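Subject: Re: [sulemana-data] left wrist episodes, how many do we really need

March 12, 2022

Quick reply, on my way out, sorry for the shape of it.

> On the left arm set: I count 70 episodes in the Ziler folder but the
> loader only picks up 58. Are the other 12 bad or is it a naming thing?
> Also, is anyone randomizing the rooms yet, or is it the same one every
> time? The policy does fine on my machine and then falls over as soon
> as I change the wall colors.
>
> Amândio Sampaio

Naming thing, mostly. 11 of them were saved with the old suffix from before September, loader skips those without a word. Rename and they show up. The last one is really bad, the episode stops before the arm gets anywhere, just delete it. I'll add a warning to the loader when I get a minute, or someone else can, it's a small fix.

Rooms: yes, randomized now. Sultden branch, not main. Wall color, floor color, stuff hung on the walls, curtain, how far the arm starts from the work surface. Lighting is still flat everywhere and I know that's a problem. Irex people want shadows before they train on any of it, fair enough, but rendering time doubles on my box so I've been putting it off.

What I'd like from whoever is teleoperating this week:

- keep the grippper open on approach, don't close early. Half the old demos close in midair and the policy copies it
- both arms, please. Left is way behind right
- if you fumble a grasp, keep going and recover. Don't reset. We have almost no recoveries in there
- write the seed in the notes field. The real seed, not "same as before"

On your wall color thing. I think it's the wrist view more than the overhead one. Overhead sees the whole layout so the colors average out or whatever. The wrist camera gets in close and then most of what it has is one flat patch of color and the two fingers, with the room squeezed into what's left over. If every demo has the same color there, the policy learns the color. Pulled a left wrist frame off the Sultden branch so you can compare with yours.

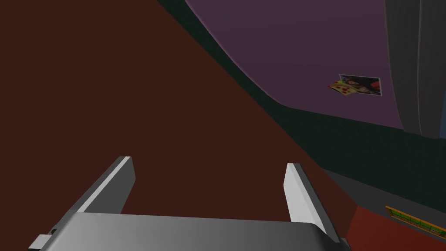 So before you retrain, try blanking the wrist input at test time and see how much worse it gets. If it hardly moves then I'm wrong and it's the overhead after all. If it tanks, mix in the Sultden episodes, 2 of those for each old one is what I'd start with. No science behind that number.

Also don't crop the wrist images. Somebody had a center crop in the config and it throws away the edges, where most of the room shows up when you're in close. I took it out but check your local copy, it may of come back with the merge.

Still open:

- shadows, see above
- do we keep the wall pictures? They're random junk off the texture list. I say keep, cheap variety
- who owns the Ziler folder now, I can't write to it anymore

Will push the rename script tonight if the train has wifi. Otherwise tomorrow.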